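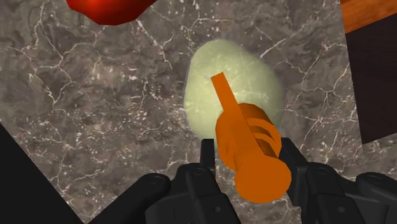 Gray-brown stone counter with pale veins.

January 2025

Slept badly and got up before it was light. Heating came on at six as it should. Ate oatmeal standing up and then sat down with the bills, which I had been putting off since the holidays.

The gas came to 589, more than I wanted but less than I had set aside. The car insurance is 912 for the year and I paid it all at once to avoid the monthly fee. Then the dentist. I had forgotten the dentist. There is still the second crown to do and I told them I would call when I knew my dates, and I still don't know my dates.

Read for an hour after that. I am on the second half of the book about the salt roads and it has slowed down a lot. There is a long chapter on taxes that I skipped and then felt bad about and went back to. The part about the wells was better. The writer says people would wait days for their turn to draw water and that whole families knew each other only from the wells. I copied that out on a card.

Elibariki Masanja called at ten. His mother is out of the hospital and back in her own house, and his sister will stay with her through the end of the month. He sounded tired. We talked about the walk we keep planning, the long one from Lozano over to Jindus, and he said spring, and I said fine, spring. He still has my good map. He asked whether I had heard from anyone at Raseo and I said no. I have not been in touch since I left and I don't think I will be.

Walked to the library and back before lunch. Ice on the north side of the street, none on the south. They have moved the large print books to where the magazines used to be and the magazines are now downstairs. I took out 2 books, one on grafting fruit trees and one mystery I may have read already.
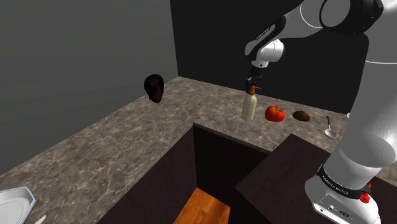
Lunch was soup from the freezer. I labeled it badly and thought it was lentil, but it was split pea. Fine either way. Afterward I worked on the family letters. I have got as far as the spring my grandfather moved to Kinotico to work at the mill. He wrote home every week at first, then every month. His handwriting gets smaller as the paper gets worse — in one letter he writes across the page and then turns it and writes over the top the other way. It took me most of the afternoon to get through two sheets of that one. He mentions a dog for the first time and doesn't give its name.

Typed them up and saved them. The file is at 2,696 words now, not counting my notes.

Snow started at four and stopped by five without sticking. I brought the geranium in from the back step anyway. It has one green leaf left.

Supper was eggs and toast. Started the mystery and I have read it, but I can't remember who did it, so I will go on with it.

Need to buy stamps tomorrow. Also light bulbs for the hall, and call the dentist.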